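Storing, Reading and Checking Paper Lottery Tickets at Home

Most draw tickets sold over the counter are printed on thermal paper. The coating darkens with heat and fades with light, oil and plasticizer, so a ticket kept badly for a few months can end up blank or solid gray. The barcode usually goes before the printed numbers do. A terminal that can't read the barcode will reject the ticket, and the claim then goes to a manual review that takes weeks.

The notes below cover storage, flattening, checking and record keeping. They apply to draw tickets and, with the exceptions noted, to scratch tickets.

Storage

Use a plain paper envelope, one per draw, with the draw number written on the outside before the tickets go in. Ballpoint pressure on a thermal ticket leaves a mark that shows through to the front. Avoid soft vinyl sleeves, the kind sold for business cards. The plasticizer migrates into the coating and lifts the print, sometimes within a few weeks. Polypropylene and polyester sleeves are fine.

Keep the envelopes in a drawer in a room that stays at a steady temperature. The kitchen is a poor choice. A drawer next to an oven gets warm enough over one long bake to gray the edge of a ticket. The same goes for a car dashboard, the top of a router and a window sill. Fridge magnets do no harm to thermal paper, but the light in most kitchens does.

Sign the back first if the rules of your game call for a signature. Use a soft felt tip and let it dry for 60 seconds before the ticket touches anything else. Alcohol-based markers will blacken or strip the coating on some stocks, so test on an old losing ticket.

Flattening a creased or damp ticket

Do not iron it. An iron on its lowest setting is hot enough to turn the whole ticket black. Hair dryers are nearly as bad.

Lay the ticket face up on a sheet of uncoated white paper, put a second sheet on top, and place a heavy book on the stack for 12 hours. If the ticket is damp, change both sheets after the first hour. Paper towel leaves a dimpled pattern and should be kept for blotting only. A ticket that has been through the wash should be left folded until it is dry on the outside, then opened slowly from the corner – pulling it open wet will split it along the fold.

For scratch tickets, brush the loose latex off with a dry paintbrush. Rubbing with a thumb pushes the residue into the barcode.

Checking against the result

Use the official result list and match in this order: game name, draw number, draw date, series letters, then the ticket number read from the right. Reading from the right is faster because most small prizes are decided on the last four digits. With 2036 and 1308 both in a list, it is easy to let the eye slide from one column to the next, so put a ruler under the row. Noelia Bustamante, who checks tickets for an office pool, reads the digits aloud in pairs and has a second person tick them off. Errors in the pool dropped to nearly nothing after that.

Syndicate tickets are best checked in one sitting, with every envelope for the draw laid out before the first is opened. A long table makes the job easier, and the color of the top matters more than its size. White tickets are hard to pick out on a white laminate counter, and a glossy surface throws glare across the print. A smooth, plain mid-brown, like the taupe tabletop here, gives enough contrast to see the edge of each slip, and has no grain or pattern to lose a small one in. If your own table is glass or heavily figured wood, a sheet of brown wrapping paper taped down at the corners does the same work. Set the lamp to one side at a low angle. 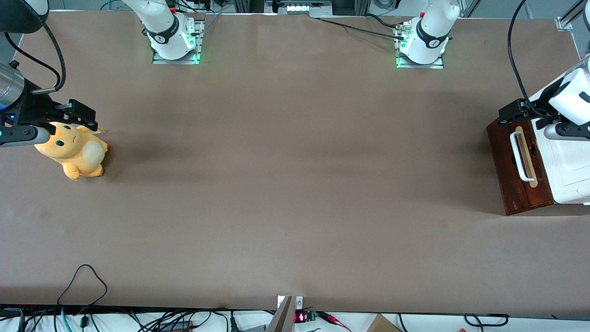
Records

Photograph the front and back of each ticket on the day of purchase. A photo will not normally stand in for the ticket, but it shows the serial number if the print later fades. Fill the screen with the ticket and turn the flash off.

Keep losing tickets until the claim period has closed, then shred them. Thermal paper should go in the household trash in most areas, as the coating contaminates paper recycling. Check your local rules.

Filed under: Paper & Records | Games & Draws | Home Desk
Contact the editors | © Brudeck Household Notes | Back to top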